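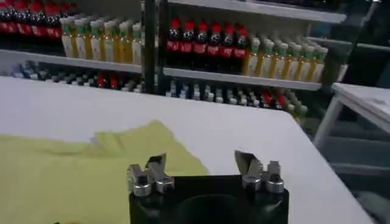
Costume care for small theater companies

Somewhere in every amateur company there is a closet, and in that closet is a bin bag of wet tights from the spring musical. I have been wardrobe mistress to a company of 27 for longer than I intended, and I wash everything at home, in a machine built for a family of four who don't sweat under stage lights. What follows is what I've learned, mostly by ruining things.

Before the run

Put a name in every garment. A laundry marker on the care tag will do for cotton, but on dark polyester you'll need a sewn-in tape. Use the character's name and the actor's initials. If you write only the actor's name, the shirt will be wrong by the second week, when Tybalt gets a job in another state.

Wash anything new at least once before the dress rehearsal. Cheap T-shirts shrink, and it's better that they do it in April than halfway through a sword fight. Bright colors go in alone the first time, with cold water. I once turned six Capulets a soft pink and was congratulated on the concept.

Between performances

Vodka works. Mix it half and half with water in a spray bottle, mist the armpits and collar from the inside, and hang the piece where air can get at it. Buy the cheapest bottle in the store and label the sprayer clearly. Keep it away from the chorus. Test it on a seam first if the fabric is silk or acetate, and never use it near candles or a hot iron.

For anything that can't be washed at all, sew in dress shields. They snap out, they go in the sink, and they have saved a velvet doublet that cost us 459 dollars, a figure I've been asked to stop mentioning at meetings.

Makeup on collars is mostly grease, so treat it like grease. Rub in plain dish soap, leave it for 30 minutes, then rinse from the back of the cloth so the stain goes out the way it came in. Hot water before the soap will set it. Everyone does this once.
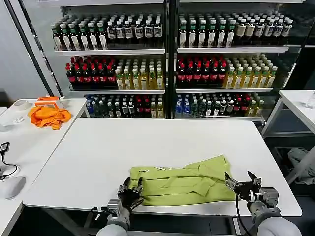
Stage blood

Make your own and put dish soap in the recipe. Ours is corn syrup, red washable paint, a squirt of soap and a very small amount of cocoa powder. Don't let anyone put it in their mouth. If the script calls for mouth blood, make a separate batch with food coloring and no soap or paint, and accept that the costume below it is doomed.

Get bloody shirts into cold water the same night. A bucket in the wings is ideal. Sólveig Grímsdóttir, who ran wardrobe before me, kept hers under the prop table with a lid on it and the word SOUP, and it was never disturbed.

If a stain has dried, soak the shirt overnight in cold water with a scoop of enzyme detergent, then wash as usual. Keep it out of the dryer until you're sure. Hold it up to a window in daylight, as laundry room bulbs will tell you anything.

Folding and packing

Hang wovens, fold knits. A T-shirt on a hanger for a month grows shoulders of its own. Lay it face down, bring the sides in, fold the sleeves back, then fold up from the hem in thirds. If there's a print on the front, turn the shirt inside out for washing and right side out for storing, with tissue over the lettering so it doesn't stick to itself in the heat.

Pack by character and not by type. One bag per role, shoes at the bottom, with a list pinned to the outside.

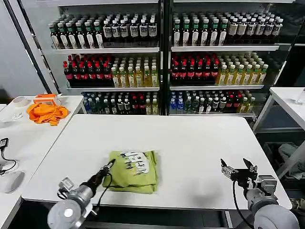
The list should include the small stuff too, meaning socks, garters, the one glove. Small stuff goes in a zip bag inside the big bag. I also write down which pieces were mended and where, so the next person knows that Mercutio's left sleeve is largely glue.

Store the lot somewhere dry and off the floor, with cedar blocks for moths. Sand the blocks every spring when they stop smelling of anything. And empty the pockets. I have washed two love letters, a ham sandwich and the entire third act.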